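Working Near the Robots: Questions We Get Asked

Everyone who comes to work at the Irkine kitchen site gets the same short talk, and afterward the same questions come up over coffee, so I have finally written my answers down in one place. They are for anybody who shares a floor with the machines, whether you run them or just need to get to the sink. If you came over from the Rotberg site, please read the part about walking distance, as ours is stricter than what you were used to.
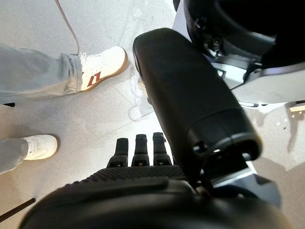 Page last changed: 2019-12-08

How close may I stand?

Outside the reach of the arms, unless you are the person on the stop button for that run. We ask for 3 feet beyond the fingertips with the arm stretched all the way out, which is farther than most people guess the first time. The stop person may come in closer, and sometimes has to, but keeps both feet flat on the floor and never steps between the body and the thing it is working on. If you're not sure whether you're too close, take a step back and then ask. I promise no one will think less of you!

What should I wear on my feet?

Closed shoes with a flat sole that grips. Sneakers are fine. Please tie the laces, and please leave sandals at home even in June, when I know the building gets awfully warm. Hard floors can be slicker than you'd think, and I would much rather lend you a pair from the cupboard than fill out a form with you later.

May I reach in to help if it looks like something is about to fall?

No, and I know how hard this one is, because everything in you wants to catch a thing that's falling. Let it fall. Call out "stop," wait for the stop person to say "stopped" back to you, and only then go in. We keep the practice items cheap on purpose. A bottle on the floor is a mop and five minutes of grumbling, and a pinched hand is a great deal more than that.

Do the containers have to be closed?

Yes, always, and checked by hand before the run. Bottles get their caps tightened and cans stay unopened. We also say no glass at this site, even though the people at Dizon allow it on theirs — they have a drain in the floor and we don't. A two-handed hold should have one hand supporting low while the other steadies the side, so that if one grip lets go the other still has a chance. 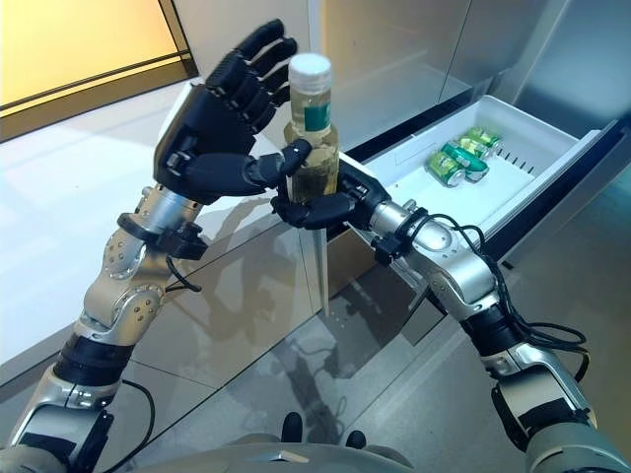

Kiran Bisht

What about drawers and doors?

Drawers deserve more respect than they get. When a hand has hold of a drawer front, treat the whole path of that drawer as part of the robot, all the way out and all the way back in. Keep your knees, your bag and your sleeves out of it. Before a run, pull the drawer out yourself, look along the rails, and pick out any loose scraps of paper or peeled labels. Then slide it shut and open it again to be sure it moves freely.

How long can one person hold the stop button?

Up to 20 minutes, and then you trade with someone, even if you feel perfectly awake. Attention goes soft before you notice it going. Hand over out loud, with the machine standing still, and wait until the new person has repeated the word "mine."

Does sunlight matter?

It does, more than I expected when I started. Low sun across a white counter or a shiny tile floor can make it hard to see where a cable or a fingertip is. If you find yourself squinting, pause the run and move to where you can see properly.

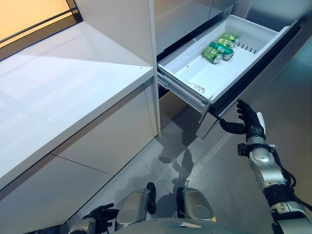 Esodeo wrote in to ask whether the drawer rule still applies when the arm has stopped and is only holding the front open. It does, I'm afraid. A stopped arm may still be holding a load, and the drawer can shift when the grip is released, so please stay clear until the stop person tells you the hand is off.

Who can change these rules?

Anyone can suggest a change, and I'd love it if more of you did. Write it on the sheet by the door, try to say what happened that made you think of it, and you'll have an answer from me within 7 days. Until then the old wording stands.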